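Branero 家务机器人(上门收拾服务)

Branero 是 Plellance 公司做的一款双臂家务机器人,国内目前以上门服务的形式提供,不单卖整机。我写这个词条之前用过它两回,又缠着几个熟悉它的人问了一堆问题,所以这篇会比一般词条啰嗦一点,也会时不时冒出“我觉得”三个字,看官见谅啦。

名称与版本

名字怎么来的,我问过 Plellance 的产品负责人 Heiðrún Vídalín,她说是从一堆备选里抽出来的,没有含义(我还以为是什么古语,白查了半天)。早期宣传册上写的是“Branero Home”,后来把后半截去掉了。论坛上有人叫它“小布”,公司从没用过这个叫法,客服倒是听得懂。

现在能约到的是第 2 代。第一代只在 Felville 试过一阵,手臂短,捡靠墙的东西很费劲,老用户提起来都是一脸嫌弃。

外形与结构

机身是白色和浅灰色的壳子,上面有块深色的小面板,两条手臂各有一个夹爪。手臂的外壳圆圆的,没什么棱角,放在家里不算太扎眼,比我想象中顺眼多了!夹爪的款式可以换,预约的时候能选,不选就由调度那边看着配。我第一回没选,第二回特意选了细的,捡小东西我更喜欢细的。

服务内容

服务分“捡拾”“归位”“台面”三项,可以单约也可以合着约。约得最多的是捡拾,也就是把地上的纸团、包装、小垃圾收进垃圾桶。听着简单吧?可是对机器人来说,花地毯上的一团纸巾就够它琢磨一阵子的,花纹一多,颜色一乱,哪个是图案哪个是垃圾,得一处一处分清楚。我自己眼神不好的时候也分不清,所以这点我很能体谅它。

捡拾这一项的做法有两种。一种是垃圾桶放着不动,夹爪一趟趟往里送;另一种是一只手把桶拿起来,另一只手去够地上的东西。说明书里把后一种叫“随手桶”,我特别喜欢这个名字。桶要用小号的,轻一点,最好套好袋子。大号的脚踏桶它不拿,预约页面上写得很清楚,可还是有人在评论区为这个打一星(唉)。

捡拾服务,客厅:

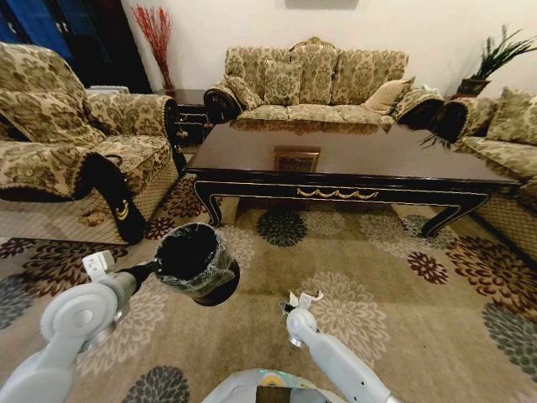
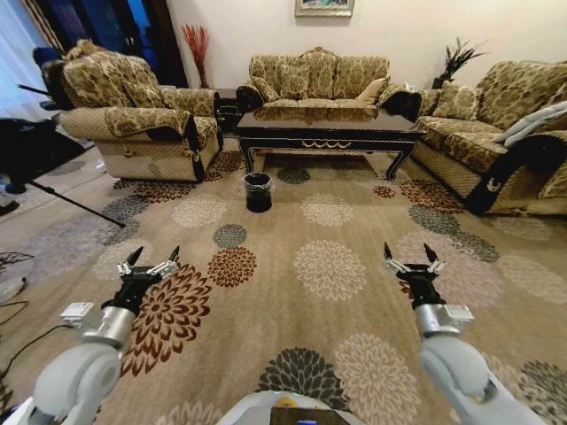
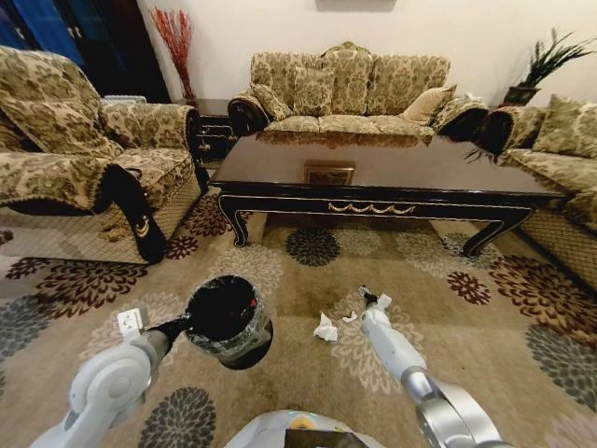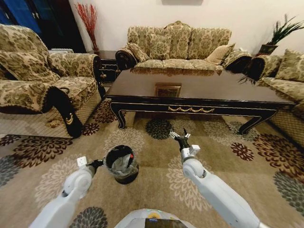 归位这一项我用得少。它要先“认家”,也就是让工作人员带着机器人在屋里走一遍,把每样东西该待的地方记下来,遥控器放哪儿,靠垫怎么摆,都得说一遍。我家东西的位置一天一变,连我自己都说不准遥控器该在哪儿,记了也白记。但是对那种家里井井有条的人来说,这项应该很值。我朋友 Dolores Baptiste 就是这种人,她每个月都约,还专门写了一张靠垫的顺序表。

台面一项只管擦和挪,不碰玻璃器皿,也不碰带电的东西。茶几、餐边柜都可以,厨房灶台不行。

预约与收费

单次捡拾收 100 元,合约三项另有套餐价,套餐经常变,我就不抄在这儿了,以预约页面为准。上门会跟着一位操作员,全程在场,遇到拿不准的东西由他来问你。两回来我家的都是 Thaddeus Quintanilla,话不多,进门自己带鞋套,我给他倒茶他也只喝白水。

约之前要做的事不多:
宠物关到别的房间去。
贵重的小件收起来,耳环、戒指、U 盘之类的。
地上的电线尽量理一理。
告诉操作员哪些纸是有用的。这一条我是吃过亏的!我第一回忘了说,有张写了电话号码的便签就在沙发脚边,幸好 Thaddeus 多问了一句。

地毯方面,短毛和中毛都行,长毛的要提前打电话问。老式家具多的房间,比如弯腿茶几、卷边扶手的沙发,操作员会先把机器人的活动范围设小一点,速度也会放慢。我是举双手赞成的,我外婆留下来的那张茶几,谁磕了我跟谁急。

评价

Felville 的本地生活网站 Strickland 收过一批用户打分,截至 2025年10月16日星期四,一共 1,139 条。我把里面的文字评论翻了一大半(那天下雨,没别的事干),夸得最多的是安静和态度好,骂得最多的是慢。慢是真的慢。一个成年人弯弯腰就完事的活儿,它要先看,再伸手,再调一下角度,急性子的人站在旁边会忍不住想替它捡。我的建议是别站在旁边,去阳台浇花。

Thenmozhi Chettiar 在同一个网站写过一篇长评,她的看法跟我不太一样。她觉得这项服务最适合腰不好、蹲不下去的人,拿它跟钟点工比速度没有意思。我读完以后有点动摇,想起我妈做完手术那阵子,掉在地上的东西都是用脚拨到一边等我回家,要是那时候能约到,我肯定会约。

也有人抱怨夹爪捡不起贴地的薄东西,比如发票、糖纸。我问过 Thaddeus,他说压平的纸确实难,揉成团的好办,细夹爪会好一点,但是也别抱太大希望。至于头发和碎屑,那是吸尘器的事,Branero 不管。

与同类服务的区别

市面上的扫地机器人解决的是灰,碰到纸团和袜子要么绕开要么卷进去。Branero 正好管的是扫地机之前的那一步,先把大件捡干净,再让扫地机出来跑。我现在就是这么搭着用的,前一天约捡拾,第二天一早放扫地机,地面清爽得很。

保养和故障的事由公司负责,用户不用操心。夹爪上的软垫每 12 次上门换一回,这是操作手册里的规定。要是上门途中机器停了,当次不收费,可以改约,改约的日子自己挑。

服务范围

目前覆盖 Felville 全城和周边的几个镇。城外的订单由 Stojan Karagiannis 那一组跑,名额少,要早点抢。原本二月要开到邻市去,后来推迟了,新的时间还没公布,等有了消息我再来改这一段。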